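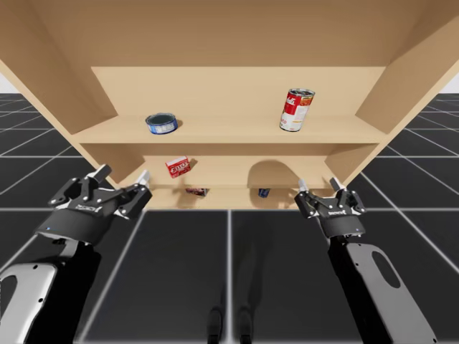

Do you need a car for a week on the coast, or can you get by on buses?

Get the car, at least for the last few days, and keep the first few for the bus.

That's how I did it in June, and I'd do it the same way again. I rented from Wotik, the little outfit by the ferry landing in Plalano, and since I went back and forth over them for so long before booking I figured I'd write the review I was looking for.

The booking part is easy. You fill in a form, somebody calls you (a real person!), and they ask where you plan to drive before they offer you anything. I said the hill road up to Maruyama and the lady talked me out of the smallest car on the spot. I grumbled a bit over the extra 10 dollars a day, then I met the hill and stopped grumbling.

Pickup was less smooth. The desk opens at 8 in the morning and my ferry got in before that, so I sat on my suitcase for 40 minutes eating a very good coconut bun. Kanako Ebihara at the desk was lovely once she got there, walked me right around the car, wrote down every scratch and drew me a map to the gas station that takes cards. Keep that map. There are 2 stations in town and the other one is cash only.

The car itself was a plain little hatchback, clean, with a faint smell of sunscreen. The air conditioning was terrific. The radio got one station, all steel drums and fishing reports, and by the third day I was singing along with the ads. Trunk space is tight: one big suitcase and a beach bag, and after that you're using the back seat.

I drove 26 miles on my longest day, out to Stimside for lunch and home the slow way past the salt ponds, and it took me the whole afternoon. The locals wave you past, stop to chat in the middle of the lane, and don't honk. I spent the first hour gripping the wheel like I was late for work. By the time I'd pulled over for a grilled fish sandwich I'd quit looking at the clock.

Gripes? The deposit took longer to come back than they said it would, and the phone holder wouldn't grip my phone, so it lived in the cup holder. Bring your own. Also ask about the second driver fee before you sign, my sister ended up paying it at the counter and wasn't thrilled.

Four stars from me. I've already asked for the same car next time.

Get new island trip notes in your inbox. Enter your email to subscribe. Unsubscribe any time.

Recent reviews
Stimside guesthouses with a kitchen
The morning ferry to Plalano
Walking up to Maruyama before the heat
Beach bags that survive a week of sand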